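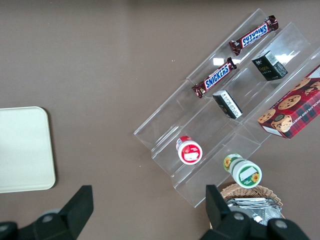

Sitari shelf cell: questions we keep getting

Maintained by the bench crew at Sorasmont. Send corrections to Raimonds Kazlauskienė, preferably with a log attached.

Does the wrist camera really need to be recalibrated every morning?

No. The Savov manual says daily, and we did it daily for a while. The numbers barely moved. We now do it when the camera has been bumped, when the bracket screws have been touched, or when picks start landing off to the same side. If your misses go in every direction, calibration won't fix them. Look at the fingers first.

Why does the arm miss things on the clear rack when it does fine on the bare table?

Clear acrylic is hard on depth sensing. The overhead lights bounce off the angled panels as bright white patches, and the software reads some of those as a surface and some as a hole. Savov's sales sheet calls the sensor "reflection tolerant." I would like to meet the reflection they tested it on. Foil packets give us similar trouble.

What helps: turn the rack a little and run the empty-rack scan again. What didn't help: the exposure preset Laur sold us as an add-on.

Can I spray the rack with something matte?

People have asked to. Please don't. You would then be setting up the cell for a rack that doesn't exist in any store.

How often do the fingertips get replaced?

The service plan says every 3070 cycles. We have run tips past that with no change in grip, and we have thrown out a pair at 263 because one had a nick in it. Go by wear. Run a fingernail along the inside face of the tip, and if it catches, swap both. Never swap one.

How tight should the finger bolts be?

Use the torque driver in the drawer and the value on the card taped inside the lid. The value in the online manual is for the older housing. We reported this in March and the page still says the same thing.

Put a paint mark across each bolt head when you're done. If the mark has shifted at the next check, write it down before you tighten anything.

Do I have to home the gripper after a power cut?

Yes, every time, even if the screen says "position retained." It retains whatever it last believed. Clear the space between the fingers, open fully, close fully, open again.

Does it matter what goes on the rack?

More than the brochure admits. Candy bars are easy if the wrapper is stiff and the crimped ends aren't folded under. Small boxes are fine upright and unreliable on their sides. Jars are the ones to watch, and a jar lying down can roll when one finger touches it early. Don't report a success rate from a rack of nothing but boxes. We have seen that done.

How long does the full check take?

Laur quotes 6 minutes. It has never taken me less than twenty, and that was with the tools already out.

Is the self-diagnosis any good?

It finds unplugged cables. It once passed a gripper with a cracked tip.

Where do spare parts come from?

Tips and bolts are in the gray cabinet. Camera brackets have to be ordered from Savov at almost $380 each, so please don't lean on the wrist when you reach over the table. Requests go to Raimonds with the cell number and the old part in a bag.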